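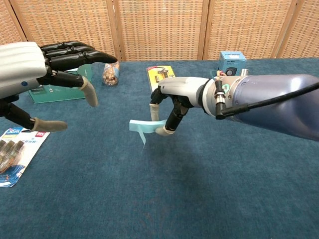

Hinddale Reading Group – minutes, April

We started at half seven, give or take the usual kettle business. I took the notes again, so blame me for the spelling. Apologies came in from two of our regulars, and last month's minutes were agreed once I'd put back the bit about library fines.

The book
Plirkidska, all 600 pages of it. I loved it! Most of the room didn't. The complaint was that the ferry romance stops dead halfway through and we get a very long stretch about the aunt's salt business, and I do see that, but the aunt was my favourite person in it. Three people hadn't finished. One had read the last chapter first and thought it much better that way round. We had a good argument over whether the husband knew about the letters (I say he did, it's there in the bit with the coat). Average score was low, and I'm minuting that I gave it nine.

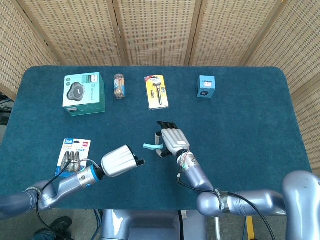 Next up, the film version. The Ferri is showing it in May and has 77 seats, so we'd need to book early if we all want to sit together. Agreed that I'd ring them. There was some grumbling that the film cuts the aunt completely – I may sulk through it.

Book swap
The shelf list now stands at 916 titles, mostly thrillers. Agreed to stop taking any more hardbacks until the autumn.

Next book
Two suggestions: the new Hullero Press ghost story, or the big family saga that half of us already own. The ghost story won by one vote. It's short, thank goodness. Hullero do a large print edition as well, and I'll order two of those.

Any other business
Somebody left a green scarf behind last time and it's still on the hook. Could whoever borrowed the Plirkidska audiobook please bring it back, there's a queue.

We finished at ten past nine. Same time in May, and it's my turn for biscuits.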